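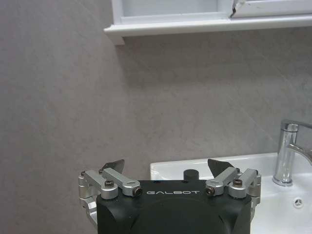
Bathroom sink

September 2020
By the Plondach Home Reference staff

A bathroom sink, also called a washbasin or lavatory, is a bowl-shaped plumbing fixture used for washing the hands and face, brushing the teeth, shaving and similar tasks. It is usually supplied with hot and cold water through a faucet and emptied through a drain in the bottom of the bowl. In most homes it stands near a mirror or a wall-mounted cabinet.

Materials

The most common material is vitreous china, a ceramic body coated with a glassy glaze and fired in a kiln. It resists stains and ordinary cleaning products but can chip or crack if a heavy object is dropped on it. Fireclay is a thicker ceramic used for larger basins. Other sinks are made of enameled steel, enameled cast iron, stainless steel, glass, stone, and cast mixtures of resin and mineral filler. White is the usual color for ceramic basins, in part because it is easy to match with toilets and tubs.

Types

A pedestal sink rests on a column that hides some of the pipework. A wall-hung sink is fixed to the wall with brackets or bolts and leaves the floor clear. Drop-in sinks are set into a hole in a countertop with the rim resting on top, while undermount sinks are attached from below. A vessel sink sits on the counter like a bowl and needs a taller faucet or one that comes out of the wall. Vanity sinks are combined with a base cabinet.

Faucet and drain

Faucets may have one handle or two. Chrome plating over brass is a long-established finish; brushed nickel, bronze and black are also sold. The spout should reach far enough over the bowl that hands can be rinsed without touching the back of it. Many basins have an overflow, a small opening near the rim that carries water to the drain if the bowl fills too high. Below the drain is the trap, a curved section of pipe that holds water and keeps sewer gas out of the room.

Wall cabinets

A cabinet above or beside the sink holds toiletries, spare soap and small towels. Because bathroom air is often damp, cabinets are generally painted, laminated or made of metal. Medicines are better kept in a drier room. Cabinets should be fastened to studs or to anchors rated for the load, and should not be placed where a person leaning over the basin will hit the door.

The Byun basin

The Byun is a compact wall-hung basin that was made at the Hornmont pottery for small apartments and boarding houses. It projects 300 millimeters from the wall and has a single faucet hole on the right side. The first order was for 222 basins, most of which went to row houses in Trirutcombe. Later examples have a slightly deeper bowl and a raised back edge. The maker's mark is pressed into the underside and cannot be read once the basin is installed.

Cleaning and care

Ceramic basins are cleaned with a soft cloth and mild detergent. Scouring powder dulls the glaze over time. Mineral deposits at the base of a faucet can be loosened with diluted white vinegar, left on briefly and rinsed well. Vinegar should not be used on marble or other natural stone. Slow drainage is most often due to hair and soap in the stopper or trap, both of which can usually be removed by hand.

Related articles
Pedestal sink
Medicine cabinet
Plumbing trap
Vitreous china
Hornmont pottery

This site uses cookies to remember your settings and measure traffic. By continuing to browse you agree to their use. Accept | Learn more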